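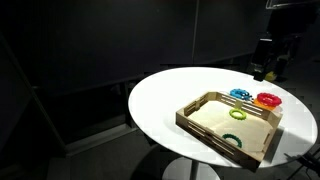 *Figure 1. Slatted wooden tray on the round table.*

# Sorting Returned Parts at a School Lending Library

Project report, Solveig Kvam and Pornthip Khunthong
Tuesday, August 25, 2026

## Background

The Pusthorpe lending library loans out board games, puzzles and building kits to families in the area. A loan lasts two weeks. Kits come back in their own boxes, but small parts often get mixed up or left behind, and the staff put loose parts on a shelf until someone has time to match them. By January the shelf was full.

Our project looked at how loose parts are handled and whether a simpler system would get more of them back into the right kits. We chose the subject after Pornthip borrowed a marble run in the spring and could not finish it because three pieces were missing.

## What the library had before

The library's catalog lists 1,446 parts across all the building kits. Each kit has a parts list taped inside the lid. Some of the lists are old and name parts that were thrown out years ago. The loose parts were kept in jars sorted by color, which looks tidy but does not help much, as most kits use the same four or five colors.

We talked with Gavin Menzies, who runs the front desk. He told us that matching a part usually meant opening several kits and comparing by eye. On busy days he skipped it and dropped the part in a jar.

## Method

We worked with one group of kits only, the gear and wheel sets, and left the board games alone. The steps were:

1. Correct the parts lists for the group.
2. Replace the color jars with shallow trays, one for each shape family.
3. Write a short card for each tray saying which kits use those shapes.
4. Have desk staff use the trays for a full term and write down every part they placed.
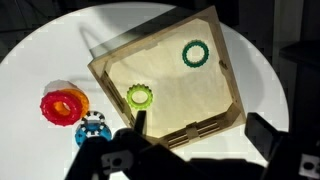
The shape families took longer to settle than we expected. Our first plan had separate families for every size, and the staff said there were too many trays to look through. We merged the sizes and kept only the shape – a person can compare sizes quickly once the right tray is in front of them. Ronja Kvam helped us test the cards by reading them without having seen the kits, and we rewrote any card she got wrong.

We also tried printed labels from the library's Zolia label maker. The tape peeled off in the warm back room, so we went back to index cards and clear tape.

## Results

Almost 1,000 parts passed through the trays during the term. Most went back to a kit the same week. At the end, 33 parts were still unmatched, and we think many of these belong to kits the library no longer owns.

Staff said the trays were faster than the jars. We did not time them, so we can only report what they told us. Gavin still prefers jars for the very small pegs, which roll under the tray cards.

Two problems came up:

- Parts from different makers can have the same shape but not fit together. The cards did not warn about this, and several wheels went into the wrong kits.
- The written log was filled in well in the first month and poorly after that. The later numbers come partly from the staff's memory.

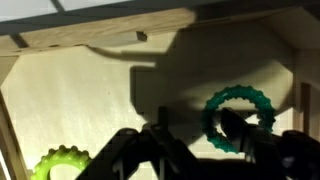

## What we would change

We would put a sample part in each tray, glued to the card, so that staff could check the fit. We would also shorten the log to a single tally mark per part. Our teacher, Solveig Viklund, suggested asking families to check the parts list before they return a kit. The library is willing to try this next term with the marble runs.

The corrected parts lists are now taped inside the lids. A second copy is in the blue binder at the desk, behind the loan forms.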